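Household Organisation, Unit 9: Small Electronics and the Shared Surface

Handout for the practical session. Bring it with you, along with your Prastell workbook.

Where this unit fits
Unit 8 dealt with paper. This unit deals with phones, chargers, cords and the other small items that end up on a desk, a bench or a play table beside things that belong to someone else in the house. The aim is a surface that can be cleared for another use and set up again without a search.

Terms used
Resident item: lives on the surface. A drawer unit is the usual one.
Visiting item: comes out for a task and goes back. Phones and handheld devices are visiting items.
Tether: any cord or cable, whether or not something is attached to it.
Parking line: a row in which visiting items of one type are placed while the surface is in use.

Procedure
1. Put resident items against a wall or in a corner. Leave the middle free.
2. Stand or lay books at the edges. Picture books are often large and square and won't fit a small drawer, so give them a wall to lean on or a spot beside the drawers.
3. Form the parking line. Phones may be laid down or stood up. Standing takes less depth, but they tip if the surface is soft.
4. Deal with tethers last. Coil each one, fasten it and label it at the plug end. A cord left across the middle counts as a fault in the practical.
5. Wipe down the drawer unit, including the top tray and the handles.

Notes on drawers
The Rundby method gives each drawer a single category. The Apaza method sorts by how often a thing is used, with daily items at the top. Either is accepted — say which one you are using at the start of your write-up. Don't use the open tray on top as a fourth category. It fills up.

Patterned surfaces
A floral or printed covering hides small dark cords less than you would expect, but pale cables are easy to miss on a cream ground. Run a hand over the surface before you call it clear.

Study material for step 3
Compare the position of the phones and find the tethers.

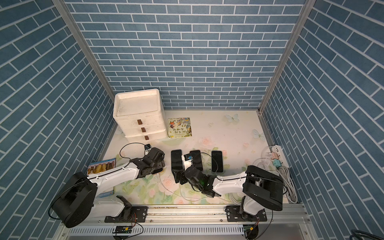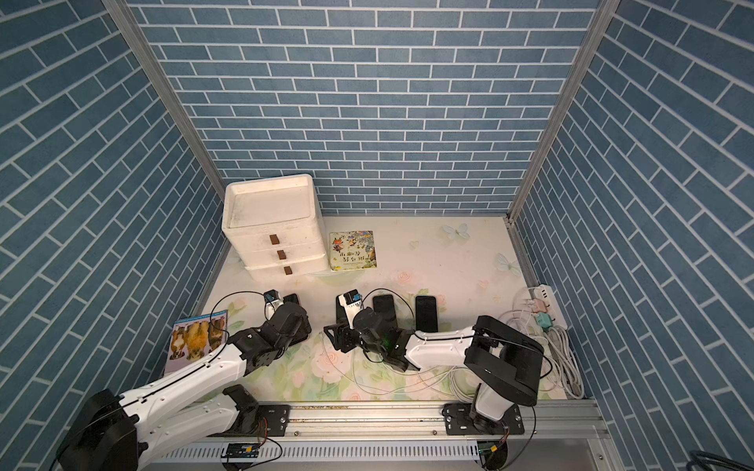 Figures 9.1 and 9.2. Drawer unit in the back corner, picture book beside it, phones across the middle.

For the write-up
Sketch a parking line for your own surface and mark where each tether will go. Reading: Drirari course reader, p. 166.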